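Judging Criteria in Longboard Contests Need Fixed Weights

The Clurnis Longboard Series finished its third season in August. I scored heats in all three seasons, the last two as head judge at the Bralo stop, and I have come to think the scoring system we use is badly built. The judges are competent. The sheet they are given is the problem.

The current criteria list five elements: control, style, nose time, wave selection, and critical positioning. A judge is asked to consider all five and write down one number between 0 and 10. The rulebook says the elements are to be considered "in balance." It does not say what balance means. One judge may treat nose time as half the score. The judge in the next chair may treat it as a minor bonus on a wave that was ridden well from takeoff to kickout. Both are following the rulebook.

This produces a known pattern. On very good waves and very bad waves the panel agrees. In the middle of the scale, where most heats are decided, it spreads out. After the second season Hongjun Yuan went through the paper sheets from Geltonari and Bralo and entered 300 individual wave scores into a spreadsheet. On 78 of those waves the gap between the highest and lowest judge was two points or more. Nearly all of the wide gaps fell on waves with a panel average between four and seven. Dropping the high and low scores, as we do, hides the spread on the results board. It does not remove the cause.

The usual answer is that longboarding is a matter of style and that style can't be cut into parts. Beat Lehner, who wrote most of the present rulebook, has made this argument at every judges' meeting I have attended. He makes it well. His view is that a rider who spends six seconds on the nose with stiff arms and a poor exit should not beat a rider who spends three seconds there and never looks out of place. I agree with him. My objection is that the present sheet gives no protection against that result. A judge who counts seconds will still reward the first rider, and no one reading the final number will know why.

A weighted sheet would work as follows. Each wave gets three marks: one for nose work, one for trim and turns, and one for positioning relative to the breaking part of the wave. Style is part of all three. Nose work carries 36 percent of the total and the other two share the rest evenly. The exact figures can be argued over. I chose 36 after rescoring old heats from video, and a panel could reasonably settle a few points higher or lower. What matters is that the figure is printed, that riders can read it before they paddle out, and that it stays the same from the first heat to the final.

Wave selection drops out as a separate item. A poor wave limits all three marks already, and listing it again punishes the rider twice. This matters most at Agyeman, where the inside section closes out on a dropping tide and a rider in a late heat may have no better choice available.

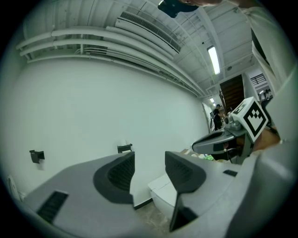

Two gray gripper fingers with dark pads, and part of a second gripper at right.

There are fair objections to this proposal. The first is time. Three marks take longer to write than one, and in a six-rider heat with steady sets a judge may have two waves to score at once. I tested this at Bralo in the second season by keeping a shadow sheet during the early rounds. I fell behind on nine waves. In each case the trouble was looking down to find the right column, and a better layout would help. The columns should run in the order the judge thinks, with nose work last, and each box should be large enough to fill without care. A spotter calling jersey colors, which we are supposed to have and often do not, would take care of most of what remains.

The second objection is that judges will work backward. They will decide that a wave is a 6.5 and then adjust three marks until the arithmetic comes out. Some will. I did it myself on the first morning and stopped when I noticed. The cure is to keep the total off the judge's sheet. The judge writes three marks, the tabulator applies the weights, and the judge sees the total when everyone else does. The first few heats feel uncomfortable.

The third objection is the strongest. Fixed weights shape how people surf. If nose work is worth 36 percent, riders will go to the nose on waves that ask for something else. But riders already do this. They guess at what the panel wants and surf to the guess, and the riders who have been on the circuit longest guess best. A printed weight gives a newcomer from outside the region the same information as a rider who has drawn the same panel ten times. If the surfing then goes in a direction we dislike, we can change the weight at the end of the season and say so in writing. With the present sheet there is nothing to change except the judges.

I would also publish the individual marks after each round. Riders now receive a single averaged score and come up to the tower to ask what it meant. The head judge then gives an explanation from memory for a number that five people reached separately. I have given that explanation many times, and I could not have defended most of it from the sheets in front of me.

The series should run the weighted sheet at one stop next season, beside the current one, with the existing sheet deciding results. Geltonari is the best place for it, with a long enough wave that all three parts get used. The comparison should be done on the full set of scores, by someone who did not judge.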